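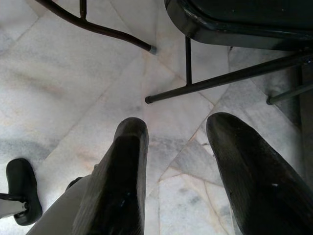
Section 3: Setting up your morning pages

Okay, you've got the Callden workbook, you've read my long welcome letter (or skipped it, I forgive you), and now we get to the part I love most. Morning pages are the warm-up for everything else in the course. I've been doing them since I took my first class with Doğukan Gezer in Dremmont, and I still grumble about it most days before I sit down.

You'll need the workbook, a pen you like, and a timer. The one on your phone is fine if you can leave the phone across the room.

1. Pick your spot. Mine is the end of the kitchen counter, next to the toaster. One woman in my January group used her parked car and filled more pages than any of us!

2. Set the timer for 20 minutes. If you've never done this before, set it for ten and work up over the first couple of weeks.

3. Open to the first blank spread and write the time at the top. I put 6:40 or whatever it is, and sometimes a word for the weather.

4. Start writing and keep the pen moving. Spelling doesn't matter, neatness doesn't matter, and if your mind goes blank you write "I have no idea what to write" until something else turns up. My record is most of a page of that.

Note: Lists count. So do complaints about your neighbor's leaf blower, half a song lyric, and dreams that make no sense.

5. When the timer goes off, finish your sentence and close the book. Don't read it back. I mean it - the reading comes in Section 5, and it works much better when the pages have gone a bit cold on you.

Caution: Please don't share your pages with anyone during the first four weeks, even someone kind. I showed mine to my sister in week two. She said they were "nice," and I didn't write again until summer.
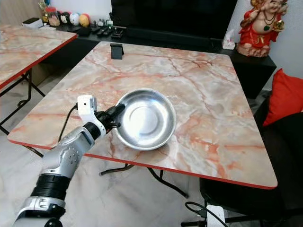 6. Make your mark on the tracker. It's the fold-out sheet inside the back cover, with 192 little squares on it. Color one in for each session. Crayon, highlighter, coffee ring, I don't mind.

7. Put the book back where you found it, so it's waiting for you tomorrow.

If you miss a day

You will, and it's fine. Leave that day alone and color the next square when you next write. Please don't try to make it up with a double session - I've done that, and all I got was a sore hand and a bad mood.

If you want a word goal instead

Some people hate timers. If that's you, skip step 2 and fill three sides of the workbook. I counted mine once, out of pure nosiness, and got 1,387 words, but my handwriting is tiny and yours may come out very different. A man in the Stevudura evening group wrote 4,000 in one sitting and then slept through lunch. I wouldn't aim for that.

Note: If you bought the Sezer edition with the unlined paper, you can draw for part of the session. Keep the same rule as for writing, so the pen keeps moving and you don't stop to fix anything.

Do at least five sessions before you turn to Section 4. You'll want your scissors and a glue stick for that one, plus a stack of old magazines you don't mind cutting up.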